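About the Drornanwood workshop

What we are

Drornanwood is a shared workshop with 147 paying members and a long bench down the middle. People build furniture here, mend bicycles, wind guitar pickups and argue about glue. A handful of us build small wheeled robots. If you have come to this page because somebody told you we have a self-driving machine, please read on before you write to us, as you may want to lower your hopes a little.

I am Yolanda Herrero. I look after the electronics corner and I was asked to write this page after the last version promised "a new era of home robotics". I voted against that sentence when it went up and I have now had the pleasure of deleting it.

How the robot work started

Rosário Teixeira turned up in January with a kit called the Skisetti, which she had bought second-hand with the wheels in one box and the motor board in another. The leaflet said it could be driving itself round the garden in an afternoon. It took us until the following week to get both wheels turning the same way. I mention this because we are asked all the time how long a build takes, and the leaflet is where most people get their first wrong answer.

The machine we have now shares two brackets and a power switch with that kit. Everything else has been replaced, some of it more than once. The base is cut from ply offcuts, the battery sits low between the wheels, and the camera looks forward from a short mast. The steering program is called Uketti, a name Rosário chose and nobody else can spell. It runs on a small board that was made for something duller.

What it does, and what we doubt

Uketti is meant to look at the ground ahead and pick out the part that can be driven on. On a dry corridor floor it does this well enough that visitors are impressed. I am not, very. A corridor has straight walls and the lights are always on. A piece of string and a patient dog could get down it.

Outdoors is where our opinions start to differ. Rosário thinks the program copes with more than I give it credit for. My view is that any claim about a robot should be tried on wet paving under a white sky, with a kerb at the side that is nearly the same colour as the road. A shiny patch of water is as bright as the sky, and a program that has learned "bright means not ground" will happily decide there is a hole in the world.
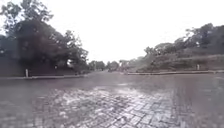
So the rule in our group is that a build is finished when it has been taken outside and looked at properly by someone who did not write the code. We keep the pictures from each outing and go through them on the big screen, usually with tea. The person who built the thing has to stay quiet for the first few minutes, which Rosário finds very hard and I find restful.

Kerbs give us a lot to talk about. A low kerb seen from a low camera is a thin strip, and far off it is hardly anything. We have tried finding it by colour, by edges and by a method from a forum that I will not link to. The colour method was the quickest to write and the first to be thrown away. Edges are better, but a road made of blocks is nothing but edges, so you then spend your evening teaching the thing which lines to ignore.

Blur is the other sore point. A forward camera that is sharp in the middle and soft in the corners is fine for a person, who fills in the rest without noticing. Software fills in nothing. We have had long talks about buying a better lens, and so far we have spent the money on clamps.

Litter

We did not plan to become interested in litter. It came up because a scrap of white paper and a white stone can look the same from a short mast, and you would treat them differently if you were a small wheel. Members have suggested that the robot should pick rubbish up. I would like it to reliably notice the rubbish first — and at the distance where it still has time to do something about it.
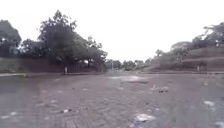
Damp paving with pale scraps of litter on it, a low kerb to the left and a thin pale border strip to the right.

The scraps close to the camera are the easy ones. I could find those myself without my glasses. What matters to me is the small speck further off beside a pale wet patch, and whether a program marks it, misses it, or marks the wet patch instead. We write all three down. Ersoy, our other steering program, was written to be more cautious, and it is so cautious that it treats chalk marks as a reason to stop. There are members who prefer it. They tend to be the ones who do not have to walk behind it.

Costs

The machine as it stands has cost £370 in parts, leaving out the things we broke. The whole workshop spent £1,987 on tools and repairs over the same stretch, most of it on the bandsaw. I put these figures here because robot groups seldom do, and people arrive thinking they can do it for the price of the kit. You can, if all you want is the kit.

Joining in

You do not need to know how to program. We are short of people who can solder neatly, cut a square edge, or sit through a page of numbers and say that one looks wrong. Children are welcome with an adult. Bring shoes that can get muddy and a coat.

Please do not bring a finished product and ask us to endorse it. We have been asked twice and the answer was the same each time. If you would like us to try it outdoors and write down what happens, that is a different request, and we are glad to do it provided you agree to the notes being pinned up whatever they say.

We share our drawings and our parts list with anyone who asks at the bench. The program is also free to copy, though it is full of Rosário's comments, several of which are about me.

What we would like next

Rosário wants a second camera. I want a proper written record of each outing, including the dull ones, with the settings noted before we set off and left alone until we are back. We have agreed to do mine first and hers when the record has something in it worth the money.

Page last changed 2020-05-18 by Yolanda Herrero. Corrections to the electronics corner, please, on paper if they are long.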